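Skuvel Breakfast Goods: range meeting, minutes
Wednesday, 9.30
Chair: Imani Wojcik
Minutes of the previous meeting were agreed.
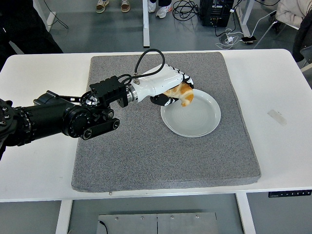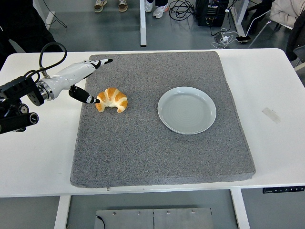 1. Butter croissant, December price
Puvlow has quoted for 1,000 cases, 40 pieces per case. The Tran quote is still outstanding. The line stays a single croissant shown with a round plate, as in both pictures, and the menu wording will say so. Bake time remains under review.

2. Storage
Pereo can offer 33 pallet spaces. Terms to be checked before signing.

Actions: IW to chase Tran and to reply to Pereo.
Meeting closed 10.15.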